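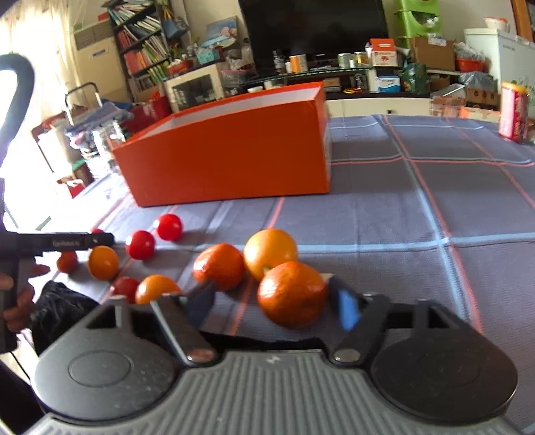
Mingxuan Fan does not own a fruit bowl. She has owned five, she says, and has given every one of them away, the last to a neighbor in Nurkstead who keeps keys in it.

"A bowl is where fruit goes to be forgotten," she tells me, moving a mandarin with one finger so I can put down my notebook. "You see the top layer. Under the top layer, terrible things are happening."

Her fruit lives on the table. It rolls where it likes across a blue-gray plaid cloth, mandarins next to cherry tomatoes next to something small and yellow-orange that she calls a kumquat and her sister calls a mistake. I have come to talk about *Table Fruit*, the column she writes for the Flellia newsletter, and I've been asked to keep my elbows in.

The column began as a complaint. Fan had bought a bag of oranges in December, every one of them handsome, every one of them tasting like a damp envelope. She wrote two paragraphs on the subject and sent them in. The editor printed them under the heading "A Reader Is Upset," and asked whether she was upset about anything else.

"I was," she says. "I had a list."

She is now 70 columns in, and she still writes them all in this room, at this table, with the big television over there keeping its mouth shut. Below it the glass-topped stand has gradually stopped being a TV stand. There are cans on it, in a row, and boxes. I ask if that's the pantry.

"The pantry is the pantry. That's the overflow." She considers it for a while. "The pantry is also the overflow."

She is generous with her opinions on citrus, and most of them are about weight. Two mandarins of the same size, one in each hand: take the heavier. She has no patience with people who choose by color. The darker one on the cloth might be wonderful and it might be wool. "Color is what it wants you to think," she says. A stem she likes, a little green bit still attached, though she admits this is pure sentiment. "It looks like it came from somewhere. I'm easily led."

And the tomatoes? I had assumed they'd wandered in from a salad.

"They're fruit," she says, with the weariness of somebody who has had this one before, probably at a wedding. "Put a tomato in the refrigerator and it sulks. Put it with the oranges and people eat it on the way past. My nephew wouldn't touch a tomato on a plate. On the table he'll have six before he notices he's being healthy."

It seems only fair to ask about the rolling. Small round tomatoes on a cloth with no edge to it must end up on the floor.

"Sometimes."

Often?

"I sweep on Thursday," says Fan.

The tablecloth has come in for some correspondence of its own. She mentioned it once in passing, the pink stripes and the light-blue ones, and a reader named Iria wrote in to say that plaid was the wrong background for citrus and that plain white linen would show it off. Fan replied in print that plain white linen would show everything off, including last week. Iria wrote back. They've been at it for 2 years and now exchange marmalade.

The marmalade is a sore point, as it happens. Fan's own recipe is an old one of her aunt Lü's, and it calls for "enough" sugar, boiled until "it is correct." She has made it many times and considers it to have been correct twice. The failed batches go over ice cream, where, she points out, they are called sauce.

I ask what the large orange box on the table is for, the one with the white inside. She looks at it as if it had spoken.

"Someone suggested I could put the fruit in that," she says.

And?

"It's a lovely box."

By now I have eaten two of the kumquats, skin and all, as instructed. The first was so sour that I lost a line of my notes. The second was better, or I was braver. Fan says you're supposed to roll them between your fingers first to wake up the oil in the peel, and that she would have mentioned it sooner but she wanted to see my face.

Next month's column is about pears. She doesn't trust them.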